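Wukdale Robotics Research Partnership
Methods Working Group
Minutes of the meeting held on Apr 29, 2026

Present: the Chair; the Secretary; members for Pandine, Kavitz and Santoro; two research staff from the Wukdale laboratory.
Apologies were received from the second member for Santoro.

1. Minutes of the previous meeting

The minutes were agreed as a correct record, subject to one correction under item 4, where "trial" should read "episode". The Secretary was asked to issue the amended copy.

2. Matters arising

2.1 The shared storage area had been extended and all partners had confirmed access. Kavitz reported slow transfers in the evening. The laboratory would look into this with the network provider.

2.2 The wording of the data agreement remained with Pandine's legal advisers. The Chair noted that the agreement would be needed before any material left the partnership, and asked for it to be treated as a priority.

3. Report on the fruit and basket task

3.1 The laboratory presented its paper on the collection of demonstrations for the fruit and basket task. The total now held was 2,935 episodes, all recorded by remote operation of the arm. In each episode the operator is given a written instruction naming one or more items and moves them to or from the basket.

3.2 The method under study concerns the value of the wrist camera. The same policy had been trained three times: with the fixed camera only, with the wrist camera only, and with both together. Training settings were otherwise kept the same. Each version was then tested on 60 layouts which had not been used in training.

3.3 The version using both cameras had completed the most layouts. The version with the fixed camera only did well at choosing the right item but often closed the gripper too early or to one side. The version with the wrist camera only grasped well once it was near an item, but was slow to find the basket when it lay outside the camera's view at the start.

3.4 Kavitz asked whether the difference might come from the greater amount of image data and have little to do with viewpoint. The laboratory accepted that this had not been ruled out. A further version, using two fixed cameras, would be trained to test the point.

3.5 Santoro raised the matter of grapes. Bunches had given more failed grasps than any single fruit, under all versions of the policy. Members discussed whether a bunch should be scored as complete if it rested on the rim. It was agreed that an item must lie wholly within the basket for the episode to be scored as a success, and that episodes already scored would be checked against this rule.

3.6 The laboratory reported that two scorers had worked separately from the recordings and had disagreed mainly on dropped items. Written guidance was tabled and approved with minor changes.

4. Changes to the collection procedure

4.1 It was agreed that item positions would be drawn from a printed list before each episode. Operators had until now placed the items by hand, and Pandine's review had found that the banana was too often put on the same side of the basket.

4.2 Operators would work for up to 3 hours in any one day. Breaks would be entered in the session log.

4.3 A proposal to add a second basket was deferred to the October meeting.

5. Equipment

5.1 The finger covers had been replaced and the wrist camera mount tightened. The laboratory asked that any shift in the wrist view be reported at once, as recordings made with a loose mount could not be corrected afterwards.

5.2 Kavitz offered the loan of a spare arm. The offer was accepted with thanks, subject to insurance.

6. Actions

Laboratory: train the version with two fixed cameras and report to the next meeting.
Laboratory: check past scores against the rule agreed at 3.5.
Pandine: return the data agreement.
Santoro: circulate the approved scoring guidance.
Secretary: issue the printed list of positions.

7. Any other business

There was none. The Chair thanked the laboratory staff for their paper and closed the meeting.

Annex to item 3: fruit and basket task, wrist and fixed views
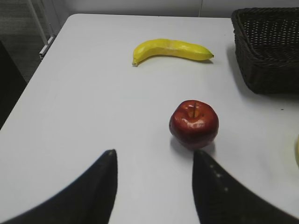
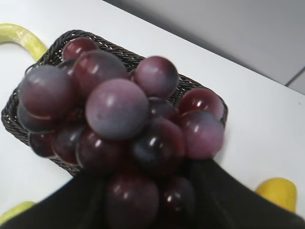
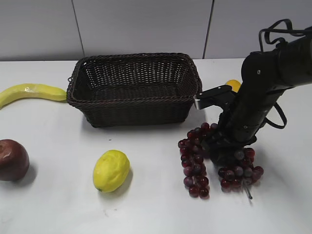 Question received from a partner after the meeting: Will the version trained with two fixed cameras be tested on the same layouts as the other three?

Reply from the laboratory: The same 60 layouts will be used, with the same scoring rule, so that the results may be set side by side. None of these layouts will be added to the training material before the tests are finished.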